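4. Where the Pieces Go: Storage and Loss in Shared Toy Collections

4.1 Background

Toy libraries lend things that are meant to be taken apart, and then ask for them back whole. The literature has mostly treated this as a question of borrower behavior. Families lose pieces, the reasoning goes, so families should be reminded, charged, or gently shamed. Our own starting point was less generous to the libraries. We suspected that a fair share of the pieces reported lost had never left the building.

The study site, the Skernwood toy library, keeps its building-toy collection in 147 lending sets. Each set has a printed contents card and a bag with a number on it. When a set comes back, a staff member checks the contents against the card, and any stray piece that belongs to some other set goes into what the library calls general sorting. General sorting was, when we arrived, a cardboard carton under the returns desk. Its contents had last been dealt with in full at a time no current member of staff could recall.

We emptied the carton in August. It held 3,188 pieces, along with the usual sediment of hair elastics and dried-out felt pens. Of the pieces, 303 could be matched at once to sets whose borrowers had been marked in the records as owing a replacement. Several of those borrowers had paid.

4.2 Sorting schemes

Anyone who has read advice on organizing a household will know that there are two schools, and that they do not speak. The first sorts by color. It looks wonderful on a shelf and is close to useless when the job is finding one particular piece, because a small red piece in a bin of red pieces has very good camouflage. The second sorts by shape. It looks like the back room of a hardware store and works rather well, provided that everyone agrees on what a shape is.

They do not agree. The Hellbridge scheme, which the library had adopted some years before our study and quietly stopped following soon after, provides categories for plates, bricks, wheels, figures, and "curved and other." Curved and other is where the trouble lives. A piece with one flat side and one rounded side may be a brick to one sorter and curved to the next, and the same sorter may change sides after lunch. We found pieces of a single type spread through every category in the scheme, including wheels. 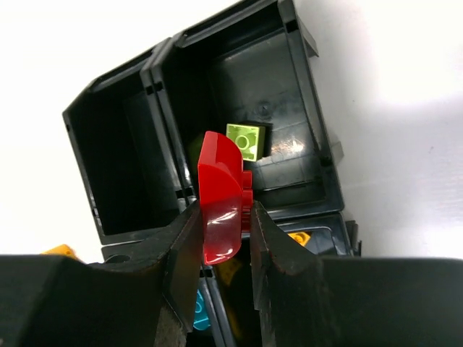 A third approach, which we will call coarse sorting, gives up on the fine distinctions altogether. Pieces are divided into a few broad groups that a tired person can apply without thinking, and the searching is left for later, when somebody wants something. Xie argues for coarse sorting on the grounds that most pieces are never looked for individually, so the labor of filing them precisely is spent in advance on a need that seldom arises. The argument is sound and has the further advantage of being welcome news to anyone standing in front of a full carton.

Its weakness is that the cost does not vanish. It moves to whoever is on duty when a parent turns up asking for the missing half of a crane. At Skernwood, this tended to be the newest member of staff, who had not been consulted about the filing system and knew the least about cranes.

4.3 Procedure

We ran each of the three schemes in turn on the same emptied carton, with the same staff doing the sorting. Containers were plain, open at the top, and identical under every scheme, so that no method could win on the strength of nicer furniture. Between runs the pieces were mixed again. This was the only stage of the work for which we never lacked help, as the library's younger members were glad to do it and thorough in their methods.

For each scheme we recorded how long the sorting took, how often two sorters placed the same type of piece in different groups, and how long it took to find a named piece afterward. Sorters could talk to each other. We had planned to forbid it, but the first session showed that silence made people slower and noticeably bitter. The cards used for naming pieces came from the Bronix inventory system, in which a piece is known by a line drawing and a short phrase. Some of these phrases are better than others. "Slope, medium, inside" was read in three ways, each of them defended with some heat.

Figure 5. Order of work at the returns desk under the coarse scheme: check set against card; remove strays; place strays in broad groups; search groups for pieces listed as missing; amend borrower record.

4.4 What happened

Sorting by color was the quickest and produced the least argument, with the exception of one long afternoon on the subject of teal. It was also the slowest to search. Sorting by the Hellbridge scheme reversed this, at least on paper. In use, its searches were fast when the piece had been filed where the searcher would have filed it and very slow otherwise, since the searcher would go through the correct bin twice before considering that a colleague might hold different views.

Coarse sorting came out in the middle on both measures. We had expected the staff to find this unexciting, and they did. It was nevertheless the scheme they were still using when we came back to collect our forms, and the carton under the desk had gone. Its replacement was a smaller carton. We take this as progress, though we note that it had a lid.

The final step in Figure 5, amending the borrower record, gave the most difficulty. Staff were quick to mark a piece as missing and slow to mark it as found, partly because the Bronix software offers the first as a button and the second as a form. Until this is changed, any sorting scheme will overstate what borrowers lose. The refunds owed to families who had paid for pieces already in the building are taken up in Section 5, together with the question of whether the library would prefer that they were not.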